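The technician who looks after the teardown cell at Navis in Kovesgate has little patience for the word "autonomous." The cell takes parts out of old desktop computers and sets them in a tray. "It does that if I've done my bit first," she says. "Leave it alone for a week and then tell me how clever it is."

Her bit starts with the fingers. She checks the bolts every 50 cycles – the supplier's booklet says 75, a figure she doesn't trust – and then runs the arm slowly over an open case before she lets it touch anything.
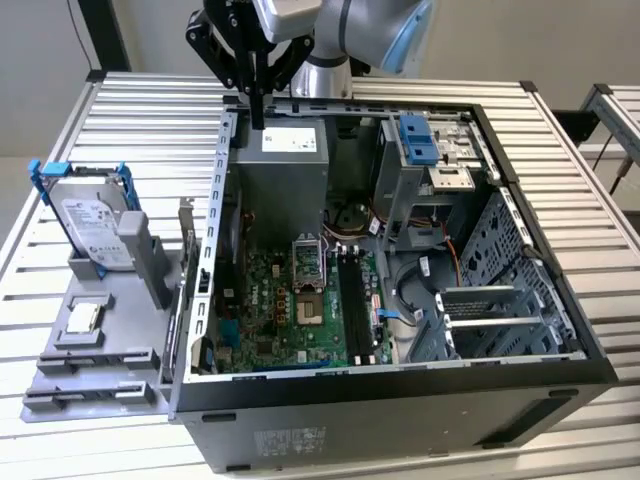
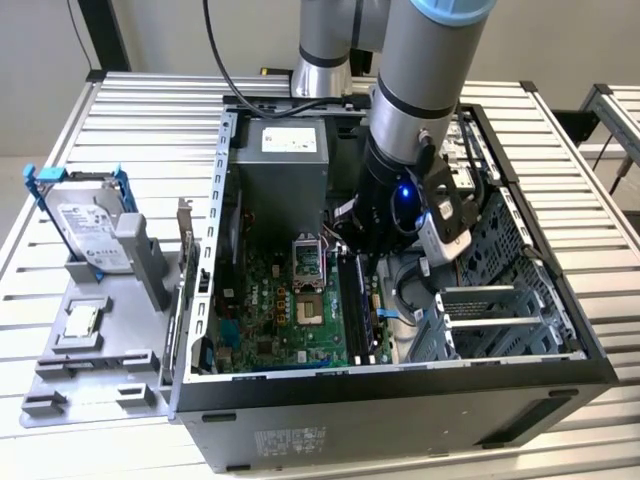 The gripper over an open tower, with the parts tray to the left. A hard drive and a CPU chip are in the tray in both views.

What goes wrong most often?

The tray position. If the tray has been bumped, every place point shifts with it, and she has to teach them again, a job that takes her 20 minutes.

She is cooler still about the software, known in the shop as Florine. Its log listed 496 clean picks in February. "Clean according to whom?" she asks. "It counts a pick when the fingers close. I'd count it when the part is sitting in its pocket." She keeps her own tally in a notebook by the controller, and she has asked for the two to be compared before anyone orders a second cell.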